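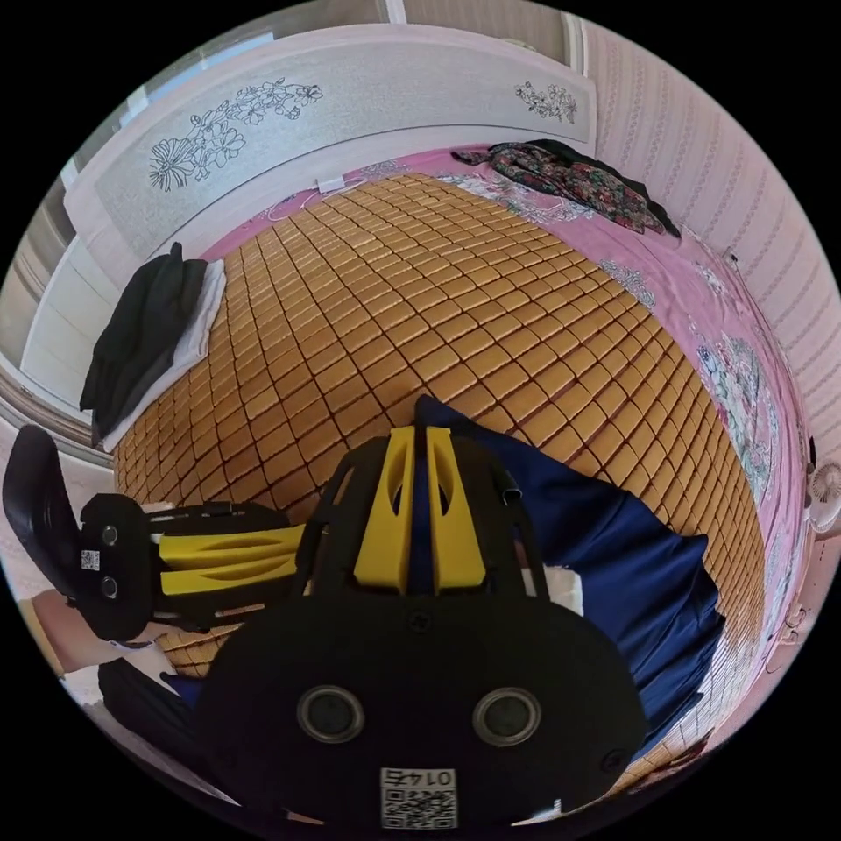
One reader of the first edition wrote in to ask why the jaw fragments from her teaching set kept coming apart a day after gluing, and whether she had bought the wrong adhesive. Her adhesive was fine. She had skipped the cleaning, as so many of us do when there's a fossil cast sitting on the table just begging to be put together!

Section 9. Joining the skull casts

The Nultach skull set comes in 20 pieces, each with a number inked on the inner surface. Set aside a whole afternoon if you can, and do read the section through once before you open the glue.

1. Wash each piece in lukewarm water with a drop of dish soap, rinse it well, and leave it on a towel overnight.

2. Lay the pieces out in number order, inner side up. The brow and the cheekbones look very much alike at first (everybody mixes them up), so go by the numbers.

3. Fit the pieces together dry, with small strips of masking tape across the joins.

Note: A hairline gap along the left temple is normal. The original bone was slightly crushed in the ground, and the Hattar molds keep that shape.

4. Starting at the back of the skull, take off one strip of tape, put a thin line of glue on one edge only, and press the join closed for 100 seconds.

5. Rest the skull in a bowl of dry sand and let it stand overnight before you add the lower jaw.

Caution: Keep the teeth out of the glue. Dried adhesive fills the wear marks, and those are the very thing your students will want to look at.

6. Attach the lower jaw with the 2 wire hooks from the small envelope. Leave them a little loose so the jaw can swing.

Missing pieces can be ordered from Skistusine in Landulthorpe by their inked number.

Section revised 22/07/2024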